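Lesezeit: 2 Minuten
Suchbegriff eingeben Suchen

Zwischenbericht September: Nachbarschaftsküche Prumthorpe

Sehr geehrte Frau Navarrete,

im Berichtszeitraum haben wir 508 Mahlzeiten ausgegeben, 56 davon an Familien, die neu zu uns gekommen sind. Der Kochkurs läuft jetzt an zwei Abenden - der zweite war im Antrag noch nicht vorgesehen.
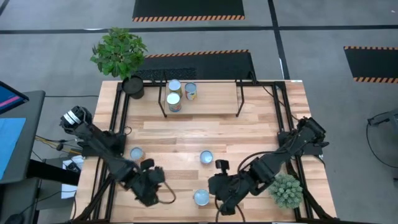

Tisch mit Dosen und zwei Pflanzen

Die Vorräte kaufen wir weiter bei Nigam. Der Preis für Reis ist gestiegen, bei Tee und Konserven blieb er gleich.

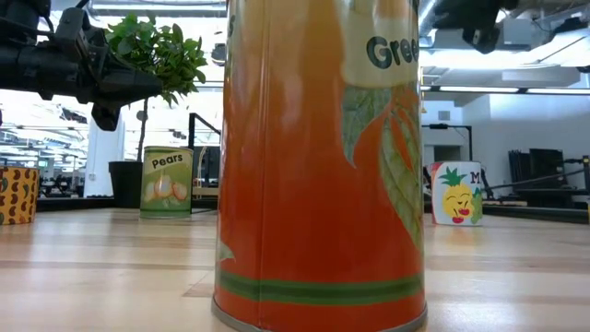 Ausgaben

Für Gewürze und Öl haben wir weniger gebraucht als geplant. Den Rest möchten wir gern für die Reparatur vom Kühlschrank verwenden.

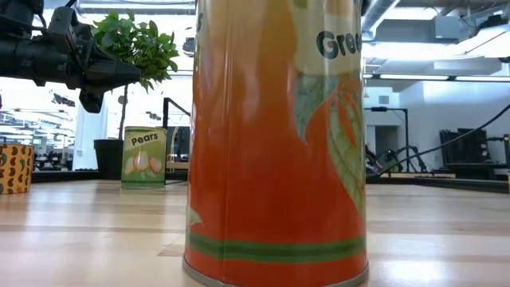 King-fai Hung bat in der letzten Sitzung darum, dass der Kühlschrank vor dem Winter fertig wird, sonst müsse man die Milchprodukte wieder streichen.

Ein Angebot von der Firma Fatach liegt vor, wir warten noch auf das zweite.
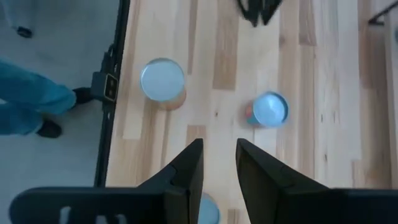 Im nächsten Abschnitt wollen wir acht Kursabende durchführen. Die Anmeldung beginnt um 17 Uhr. Für die Teilnehmer brauchen wir noch Tische, am liebsten aus hellem Holz mit schmalen Brettern wie auf dem Foto - dafür stellen wir einen eigenen Antrag.

Newsletter abonnieren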